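[Zerivero-members] Revised reservation and seating policy at the Warkano Street dining room

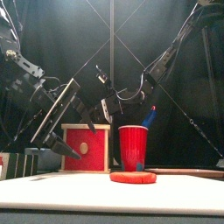

Date: 4 Sep 2024
From: Zerivero Dining Society, Member Services
To: Zerivero-members
Subject: Re: [Zerivero-members] Revised reservation and seating policy at the Warkano Street dining room

Dear Members,

Thank you for the replies received on the list regarding the notice quoted at the end of this message. Several of them raised the same points, and Member Services is answering them together so that all members have the same information.

Holding a table. The notice stated that a table would be released 15 minutes after the reserved time. Members who travel in from Gumia have pointed out that the evening train is often late. The restaurant has agreed to hold a table for 30 minutes if the party telephones before the reserved time. Without a call, the 15-minute limit stands. Messages left on the Society's own line are not passed to the restaurant during dinner service, and members should call the host desk directly.

Party size. Parties of up to six may reserve through the Society in the usual way. Parties of seven or more are seated in the back room and order from the set menu, which consists of a soup, the braised lamb or the baked trout, and a dessert. A vegetarian main course is available when requested two days ahead. The restaurant does not combine tables in the front room, and members are asked not to book adjoining tables under separate names for this purpose.

Member discount. The discount applies to food only. It does not apply to wine, to the set menu, or to the Sunday lunch. One member reported that the discount was left off a bill on which the membership number had been given at the end of the meal. Please give the number when the table is reserved and show the card before ordering. Bills cannot be adjusted after payment. The member concerned has been contacted separately.

Corkage. The notice did not mention corkage, and this was an omission. Members may bring up to two bottles per table. The charge is applied per bottle opened, and the current rate is printed on the back page of the wine list. Bottles that duplicate a wine on the list will not be opened.

Noise in the front room. Member Services has passed on the comments about the hard floor and the closeness of the tables by the window. The restaurant has replied that it will move one table away from the service door. No further changes to the front room are planned before February, when the restaurant will be closed for repainting. Members who prefer a quieter seat may ask for the alcove, although it cannot be guaranteed.

The dining room at Pal. A number of members asked whether the same rules apply at Pal. They do not. Pal is under separate management, accepts reservations only by telephone, and does not take part in the discount. The entry for Pal in the printed guide is out of date on this point and will be corrected in the next edition.

Questions that are not covered here may be sent to the list or to Member Services. Please include your membership number, and please do not send card details by e-mail.

Member Services
Zerivero Dining Society

On an earlier date, Member Services wrote:

> Dear Members,
>
> The restaurant on Warkano Street has informed
> the Society of the following changes to its
> arrangements for members.
>
> 1. Tables will be released 15 minutes after
> the reserved time.
>
> 2. Parties of seven or more will be seated
> in the back room.
>
> 3. The member discount will continue, on
> presentation of a current card.
>
> 4. Dinner will be served from 5:30 p.m. The
> kitchen will take last orders at 9:15 p.m.
>
> Reservations already confirmed will be honored
> on their original terms. Comments may be sent
> to this list.
>
> Member Services
> Zerivero Dining Society

_______________________________________________
Zerivero-members mailing list
To change your delivery settings or leave the list, write to the list owner.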